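Arango, parte 4: a garra, os dedos e as malditas hortênsias

Post rápido que a bancada está ocupada e eu também.

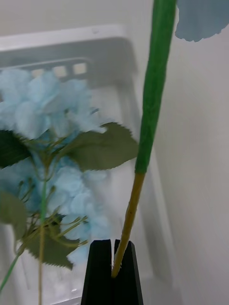
Vista da câmera do punho: talo na ponta dos dedos, hortênsias na bandeja.

Pra quem caiu aqui agora: Arango é o braço que estou montando na oficina compartilhada, seis juntas, peças impressas, motor comprado picado. Partes 1 a 3 no arquivo do blog. A parte 3 terminou com o cotovelo fazendo barulho de moedor de café. Resolvido, conto mais pra baixo.

A tarefa que escolhi pra ele é tirar flor artificial de uma bandeja e pôr num vaso. Só isso. Parece pouca coisa. Escolhi flor porque bloco de madeira já vi mil braços pegando e eu queria uma coisa torta, mole, que enrosca. Consegui. Enrosca demais.

Começando pela garra então.

Dedos versão 1: retos, largos, ponta quadrada. Batiam na borda da bandeja antes de chegar em qualquer talo. Versão 2: mais finos, mas flexíveis demais, quando fechavam com força a ponta abria pra fora. Dava até pra ver no vídeo, os dois dedinhos fazendo bico. Versão 3 é a da foto, preta, afunilada, topo inclinado. Imprimi com mais paredes e deitada na mesa, pras camadas correrem no comprimento do dedo. Isso fez mais diferença que trocar de material, e olha que eu comprei material novo antes de tentar (dinheiro jogado fora, o rolo tá lá fechado, quem quiser me chama).

A distância entre os dedos fechados também deu dor de cabeça. Na v3 eles encostam embaixo e sobra uma frestinha perto da ponta. Não era pra sobrar. É erro meu no desenho, meio grau de ângulo que esqueci de compensar. Como talo grosso ele pega bem mesmo assim, deixei. Talo fino escapa. Vai pra v4.

Falando em talo. Flor artificial é um arame com plástico, fita verde enrolada por cima, e cada uma sai de um jeito. Uns talos têm a fita até o fim, outros têm a fita só na parte de cima e embaixo fica aquele miolo marrom amarelado, mais fino. Pra garra são duas coisas diferentes. Na fita o dedo agarra, tem atrito. No miolo ele desliza, e a ponta desfiada engancha no dedo quando abre. Perdi uma noite inteira achando que era o servo.

Não era o servo.

Era a droga da ponta do talo.

O Wálter Tello, que divide a bancada comigo e faz uns móveis lindos quando não está dando palpite no meu projeto, sugeriu lixar os dedos por dentro com lixa grossa. Lixei. Melhorou um pouco. Depois colei uma tira fina de borracha e melhorou bem mais, só que descolou em dois dias. Cola errada. Estou testando outra, por isso na foto os dedos estão pelados ainda.

Câmera do punho

Essa foi a parte que mais gostei de fazer e a que mais refiz. Suporte número... perdi a conta. O problema é que eu queria ver a ponta dos dedos E um bom pedaço da bandeja, e a lente que eu tinha não dava as duas coisas. Com a câmera colada na garra os dedos comiam metade da imagem. Com ela mais longe o suporte batia no antebraço quando a junta 5 dobrava.

Solução: inclinar. Inclinei até as pontas dos dedos ficarem na parte de baixo e a bandeja aparecer atrás. Quando tem um talo comprido no primeiro plano ele atravessa tudo na diagonal e tampa um tanto, paciência. Foco travado manual, com foco automático ela ficava caçando entre a flor de perto e a bandeja e eu ganhava trinta quadros de borrão a cada movimento.

Luz: a bandeja é branca, a mesa quase branca, e as hortênsias são azul clarinho. Péssima combinação, eu sei. A exposição automática enlouquecia toda vez que a garra preta entrava mais no quadro. Travei a exposição também. Se alguém for copiar o projeto, trave tudo. Foco, exposição, branco. Tudo.

Uma coisa chata é o cabo USB. Passa por fora do antebraço, preso com abraçadeira, e na pose de descanso ele fica esticado feito corda de varal. Já soltou duas vezes no meio de gravação. Preciso de um cabo mais comprido ou de vergonha na cara pra passar por dentro.

O cotovelo

Tá, o moedor de café. A redução da junta 3 é uma correia da Troltaline, kit fechado, vem com as polias e o esticador. O esticador vem com um parafuso M3 que eu apertei como se fosse M8. Entortou a placa, a correia andava de lado e raspava na aba da polia. Por isso o barulho, e por isso aquele pozinho preto na bancada que eu jurava que era do Wálter (desculpa, Wálter).

Troquei a placa por uma de alumínio que cortei na serra de fita daqui. Ficou feia. Funciona. Apertei com a mão leve e trava-rosca e desde então o cotovelo tá quieto.

Os drivers são da Porkham, os mesmos da parte 2. Continuam esquentando. Coloquei um ventilador soprando de lado e baixei a corrente, e a temperatura parou em 65 graus com o braço trabalhando direto. Pra mim tá ótimo. Antes disso eu nem encostava o dedo. Se for usar os mesmos, não monte os seis colados um no outro feito eu fiz na primeira caixa, deixe ar entre eles.

Gravando as demonstrações

Método: eu movo um braço pequeno com a mão, o Arango copia, o computador grava as juntas e as câmeras. Depois treino em cima disso. Nada original, tem muita gente fazendo em casa, o código de base peguei pronto e só mexi na parte da garra e na sincronia das câmeras.

Até agora 743 episódios. A meta era 2.000 até o fim de setembro e já vi que não vai dar, nem perto, cada episódio de flor demora o dobro do que eu pensei porque uma puxa a outra. As hortênsias são as piores. Duas cabeças grandes deitadas na bandeja, os talos com ramificação pra todo lado, folha com serrilha que prende na pétala da vizinha. Você puxa uma e vem o buquê inteiro passear.

O que aprendi gravando, sem ordem:

Grava devagar mas não devagar demais. Meus primeiros episódios parecem tai chi, e o modelo aprendeu a fazer tai chi também, ficava parado em cima do talo pensando na vida.

Muda a arrumação das flores toda vez. Eu tava com preguiça e botava mais ou menos no mesmo canto. Resultado, ele ia pro canto mesmo com a flor do outro lado. Agora eu sacudo a bandeja entre um episódio e outro e pronto.

Joga fora o episódio ruim na hora. Deixar pra limpar depois é mentira, depois você não lembra qual era.

Não grava com fome.

A bandeja também escorregava na mesa quando o talo enganchava. Botei fita dupla face embaixo. Depois achei que era trapaça, depois achei que não, e ficou.

Teste

Treinei com o que tinha, deixei a máquina rodando de noite e testei de manhã antes do pessoal chegar. Fiz 36 tentativas seguidas. Não vou botar porcentagem bonita porque mudei uma coisa no meio (a altura da mesa, uma besteira, calcei um pé que tava balançando) e aí a conta não vale. Mas ele pega. Quando a flor tá sozinha e o talo tem fita na parte onde ele fecha, pega quase sempre. Quando é hortênsia em cima de hortênsia, ele hesita, fecha no ar, ou fecha numa folha. Uma vez levou a folha até o vaso com toda a delicadesa do mundo e soltou ali. Aplaudi mesmo assim.

Erro que mais se repete: ele desce um pouco curto. Os dedos ficam na frente do talo e fecham antes da hora. Acho que é a câmera do punho, falta noção de profundidade nesse ângulo, e a câmera de cima não ajuda porque a própria garra tampa a bandeja. Pensei em botar uma terceira de lado. Aí lembro do cabo USB e desanimo.

Outra hipótese é calibração. A câmera do punho mexeu um tiquinho quando troquei a tira de borracha, e eu não refiz nada. Ou seja, metade dos episódios é com a câmera num ângulo e metade noutro. Vou fingir que isso é aumento de dados.

Lista do que falta

Dedos v4, sem a fresta na ponta, com rebaixo pra borracha.
Cola que preste.
Cabo por dentro do antebraço, dessa vez sério.
Suporte da câmera com pino de posição, pra não mexer mais quando eu tirar.
Mais episódios com talo fino e com pétala escura, que tenho pouquíssimo.
Botão de emergência que fique do lado da minha mão e não atrás do monitor (sim).
Devolver a chave hexagonal do Wálter.

A fonte nova encomendei na Jurnness, ainda não chegou. A atual aguenta mas a tensão cai quando ombro e cotovelo aceleram juntos, e aí a garra afrouxa um nadinha bem na hora de levantar. Demorei pra ligar uma coisa na outra. Se a flor cai sempre no mesmo ponto da subida, olha a fonte antes de mexer no código. Eu mexi no código primeiro, claro, e agora preciso desfazer.

Perguntaram nos comentários da parte 3 pelos arquivos de impressão. Os dedos v3 eu subo essa semana, do jeito que estão, com o erro do ângulo e tudo. O suporte da câmera só depois que eu botar o pino, senão vem gente reclamar comigo do mesmo problema que eu já tenho. E o desenho da placa do esticador é um retângulo com quatro furos, gente, dá pra fazer no lápis.

Vou lá que ocuparam a serra de fita e chegou minha vez na fila. Parte 5 quando a v4 sair da impresora.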